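Two-arm kit for $2,630, or one arm and wait?
gornport_shop
Posted July 6, 2024
Our club has $2,630 and the seller wants all of it for a pair. One arm is $1,751. I don't buy the line that two arms "pay for themselves." What gets left out of the quote?

Chuang
Spares, mostly. I'd hold back $270 before ordering anything, and you can't if you buy the pair. Ask what a replacement gripper costs and see how long they take to answer.

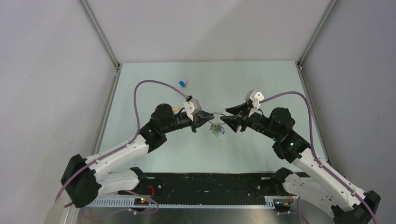 Two grippers, one small item between them. Price out the enclosure and rail too.

nillport2
just get two, one is boring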